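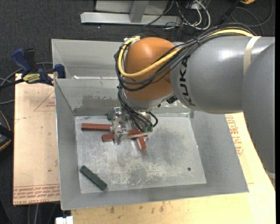 Opened by Teresa Morais, Festero, packing preparation
Queue: Nillivura cell support
Status: waiting for customer
Priority: normal

Subject: Cell stops on "no grasp found" when few bars are left in the bin

Good morning. I am writing for the early shift at Festero. Since we changed to the new mix of red and green bars, the cell stops when the bin is nearly empty. With a full bin it runs well and we have no complaint. When only a few bars are left, the gripper goes down, comes up without a bar, tries again and then gives the message "no grasp found". Then one of us must acknowledge it at the panel.

The worst bars are the ones which lie near a wall, as the green one at the front wall in the picture. Red bars that lie close together are also difficult, but the robot gets them more often.

I would like to know if this is a setting or if we must live with it. Please consider that the people at the cell are not programmers. They were packers before, and I was one too.

Reply from Nillivura support

Thank you, Teresa. Please send us the following:

1. The recipe name shown at the top of the panel.
2. The number of retries set in the recipe.
3. The wall distance set in the recipe.
4. If possible, the stop list for one full shift.

Please do not change the wall distance yet.

Teresa Morais, Festero

The recipe is called Monden, after the customer who orders this mix. Retries are set to 4. Wall distance is 28 mm. I did not know that we could see this value, it is on the second page of the settings.

I exported the stop list from the early shift. There are 9 stops and all of them have the same text. Every one comes at the end of a bin, never at the start.

I also want to explain how we work now, maybe it helps. Before the cell, two people stood at this place and sorted by hand for the whole shift. Now one person looks after the cell and also prepares the cartons at the next table. When the message comes, this person must put down the cartons, walk to the panel, acknowledge, open the door, push the bar to the middle, close, reset and start. The robot waits for us and the line waits for the robot. My colleagues say that they are running after the machine, and I understand them. The hand sorting was tiring, but you could keep your own rhythm.

Reply from Nillivura support

This is useful. With a wall distance of 28 mm the planner throws away every grasp where a finger would come closer than that to the wall. A bar which lies almost against the wall has no permitted grasp left, so more retries will not help.

Please try this, with the bin nearly empty and in reduced speed:

Copy the recipe and give the copy a new name.
In the copy, turn on "rotate grasp to 90 degrees at wall". The fingers then take the bar across its width, and the gripper may approach from the free side.
Leave wall distance as it is.
Set retries to 2.
Turn on "defer operator call". The cell will then skip the bar, finish the others and call the operator once, at the end of the bin.

Please check also that the bin has not moved in its place. If the clamp at the rim is loose, the taught position of the walls is wrong and the new setting will not behave well.

Teresa Morais, Festero

I did it together with the Leitão technician who makes our maintenance. He checked the clamp first and it was tight. We named the copy Monden B.

Result from one shift: the green bars at the side walls are picked now. At the front wall it is better but not solved. If the bar lies diagonal with one corner near the wall, the robot skips it. We had two operator calls in the shift. The others did not come back.

The biggest change for us is the deferred call. The person at the cartons can finish the carton – then go. One colleague asked if the lamp can change colour a little before the call, so she knows that it is coming and does not start a new stack. Is this possible?

One more question. At the end of the bin, may we take out the last bar by hand and tell the cell that the bin is empty? Some people do it already and some are afraid that it makes the count wrong. I prefer that we all do the same.

Reply from Nillivura support

Yes to both. The early lamp is under "signals", option "announce bin end". For the last bar, use the button "bin cleared by hand" after the door is closed. The bar is then booked as a manual pick and the count stays correct. Please do not use "reset bin" for this.

For the diagonal bars at the front wall we would like to look at the taught wall position again. Can you tell us a time when the cell can stand still for a short remote session?

Teresa Morais, Festero

After 14:00 is good, when the shift changes. I will be at the panel and I will ask the colleague from the late shift to stay with me, so that she also knows the two buttons. Please leave the ticket open until then.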